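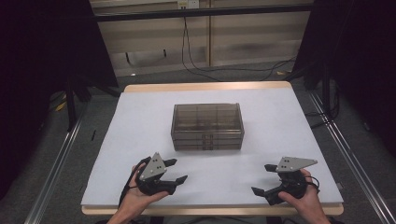 A tinted plastic box with small compartments, on a table covered in white paper.

The Price Was Good Until I Read the Page

Sunday, October 4, 2026

I spent most of last week trying to buy a used handheld game console online, and I came away with no console and a low opinion of the word "refurbished."

The word used to mean something you could picture. A person opened the machine, replaced what was worn, tested the buttons and closed it up again. You paid more than you would at a yard sale and less than you would for a new one, and the difference bought you that person's afternoon. I bought two that way years ago and both still run.

Look at what the word covers now. On Tuvow, the first listing I opened called the console "refurbished, like new" in the title, "used, good" in the condition box and "sold as is" at the bottom of the description. Three different promises, one price. I wrote to the seller and asked which one applied. The reply thanked me for my interest and gave me the shipping time.

Plokimetti at least has grades. You can get an A, a B or a C, and there's a page telling you what the letters stand for. Grade A is "minimal signs of wear." Grade B is "light signs of wear." I read those two lines several times and I could not tell you which one allows a scratch across the screen. The A costs $84 more than the B. For that kind of money I'd like a noun.

Then there are the reviews. One store on Tuvow has 3,712 of them, nearly all five stars, and I read far more than a grown man should. Most were written within a day or two of delivery. "Arrived fast." "Well packed." "My son is happy." I'm glad about the son, but a tired battery doesn't show itself on the first evening, and neither does a stick that drifts to the left once it warms up. The reviews that would help me are the ones from three months later, and sellers don't send a cheerful reminder email three months later.

My friend Fatos Yordanov thinks I'm being unfair. He has bought around 9 consoles from Fallel and had trouble with one, which they took back. His argument is that the big resellers handle so many units that they have to be decent on average, and that a buyer who wants certainty should buy new. He may be right about the average. I don't get shipped the average, though. I get one box, and the whole job of a listing is to tell me about the one in it.

He also says the old repair guys were no saints, and there I have to give him some ground. Plenty of them swapped in cheap shells and batteries and kept quiet. But you could walk back in and put the thing on the counter. Try that with a return form that wants a photo of the original seal on an item that was sold without one.

What bothers me more is the new layer on top, the "certified" badge. Softić sells one to smaller stores. I went looking for what a store has to do to get it, and what I found was a sign-up page. There may be a proper inspection behind it. If there is, it's strange that they hide the best part. A badge with a public checklist would get my attention. Tell me the battery was tested and what it read. Tell me whether the screen is the one the machine left the factory with. Give me the date somebody last had the back off.

None of that is expensive to write down. If the work was done, the notes already exist somewhere, on a bench or in a spreadsheet, and copying them into a listing takes a couple of minutes. So when a seller has room for eleven adjectives and no battery reading, I assume there was no battery reading.

I did find one listing I liked, from a private seller named Njål Åberg. It said the left shoulder button needed a firm press, the case had a crack near the charging port, and he had never opened it so he couldn't speak for the battery. No badge and no grade. It was gone by the time I had made up my mind, and I was not surprised.

I'll look again in November, when the stores start marking down everything they marked up in October. If you're shopping before then, ask the seller one plain question about the exact unit you'd be getting. If what comes back is the shipping time, keep your money.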